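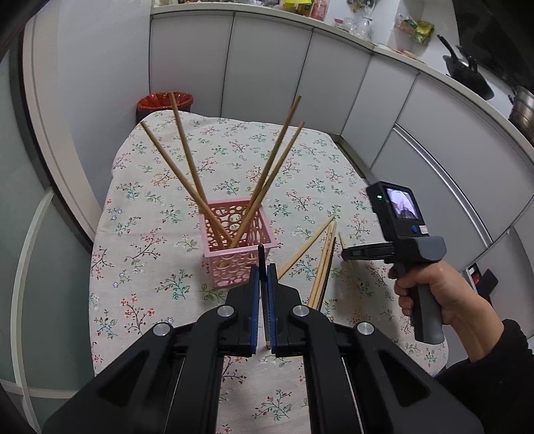

Chopsticks, pink basket and hand-held gripper on the kitchen table.

May 14, 2018
By Imke Lammers

Workshop tips for the household tasks module

Chopsticks are the hardest item on the club's list. They roll, they cross at the rim of the basket, and a pair lying side by side is easily picked up as one. The notes below are for students using the hand-held grippers at home.

Close the fingers slowly. The stick should meet both pads at the same moment, otherwise it turns before it is held. Grip near the middle for a stick lying flat and a little above the middle for one going into a basket.

Lacquered sticks slide more than plain ones. Wipe the pads with a dry cloth before each run. Do not use oil or polish on them.

Choose a light basket only if it has a flat base. Ludger Oltmanns puts a damp cloth under his, which stops it creeping across the table.

Check the finger screws every 100 grips. A quarter turn is usually enough. Overtightened screws make the trigger stiff and the fingers close unevenly. 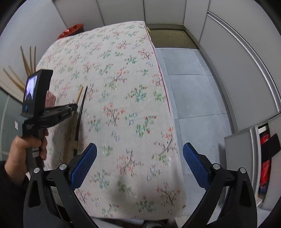

Fingers open over a floral quilt, with the second gripper at left.

Soft surfaces need a different approach. On a quilt, lower the open fingers until they just touch, then close. Pressing down gathers the fabric along with the object. Practise on a flat area before trying an edge or a fold.

Keep long sticks and rods outside the working area when two people are operating. Agree who moves first.

Log failed grips as well as good ones. Bình Văn has the log sheets for the Movley round, and completed sheets go back to him with the gripper.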